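Home | Syllabus | Handouts | Readings | Contact

Handout 6: Wood Movement and Why Boards Change Shape
Introduction to Wood and Timber, Grivusstead evening program
Instructor: Shigeru Maruyama

1. Water in wood

A living tree holds a great deal of water. Some of it sits in the hollow centers of the cells (free water) and some is held in the cell walls (bound water). When a log is cut and dried, the free water leaves first and the wood gets lighter but stays the same size. Shrinking begins only when the bound water starts to leave. That point is called fiber saturation. For most species it falls somewhere between a quarter and a third of the dry weight of the wood.

Wood never finishes moving. It takes up moisture in a damp season and gives it off in a dry one, in a new house or a very old one. Finish slows this down but does not stop it.

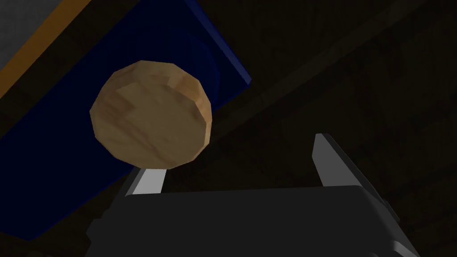 Movement differs by direction. Along the grain it is small enough to ignore in most work. Across the grain it matters, and it is larger along the growth rings (tangential) than at right angles to them (radial). A round piece cut from flat boards will therefore go slightly oval over time. Take a flat disc like this one, with darker brown streaks running diagonally over a light tan face. If it were solid wood, you would expect it to change most in width across those streaks and hardly at all along them. Before you measure any round top in the shop, mark the grain direction on it in pencil.

2. Working out the change

Change in width = original width x shrinkage coefficient x change in moisture content. Use the coefficients in the Udora table, tangential column for flatsawn boards and radial column for quartersawn.

Sample board 1171 is in the rack by the window. Weigh it, enter the result on your sheet, and compare it with the April reading. The sheet has room for 22 readings.

3. Frames and panels

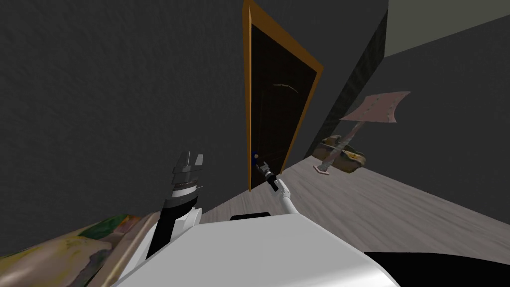
A wide solid panel glued tight into a frame will split or push the joints open. The usual answer is to let the panel float in a groove. Glue the frame joints only. Leave a gap at each side of the groove, wider if you are building in the dry months. Stain the panel before assembly, or a pale line will show when it shrinks.

For next time: read the Iketti chapter on drying, through page 133. Bring your sheets.

Related handouts
Handout 4: Reading End Grain
Handout 5: Air Drying and Kilns
Handout 7: Glues and Open Time
The Győri Notes on Veneer

22 shares | 3 comments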